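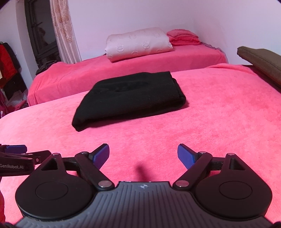 Page mise à jour le 23 mai 2025

Actualités > Vie locale > Commerce

Wernunau : la literie d'occasion aura droit à son rayon, à condition de ne pas s'appeler literie

Le conseil de Wernunau a fini par trancher lundi soir, après six séances. Les couvre-lits, couettes et dessus-de-lit pourront de nouveau être vendus à la halle Trujillo, d'où ils avaient été chassés en février au nom d'un règlement sanitaire que l'on croyait réservé aux matelas. Le mot « literie » reste interdit sur les étals. On dira « textile de couchage ».

La nuance a occupé une bonne partie de la soirée. Odair Pimentel, qui tient un stand à la halle, avait apporté un dictionnaire - il n'a pas été autorisé à le lire. « J'ai 110 dessus-de-lit dans mon garage et ma voiture dort dehors, a-t-il résumé. Qu'on les appelle comme on veut. »

Chaque vendeur devra présenter une attestation de lavage à 59 degrés. Le projet prévoyait 60, mais la blanchisserie Zustance, seule agréée dans le canton, a fait savoir que ses machines s'arrêtaient un degré plus bas et qu'elles étaient neuves. Le texte a été corrigé en séance.

L'amende pour défaut d'attestation est fixée à 499 couronnes. À partir de 500, il aurait fallu l'accord de la préfecture de Skustham, qui répond en général au printemps suivant.

Les ventes reprennent samedi, de 8 heures à midi. Le sort des oreillers a été renvoyé à l'automne.

Ce site utilise des cookies pour mesurer son audience. Accepter - Refuser - Gérer mes choix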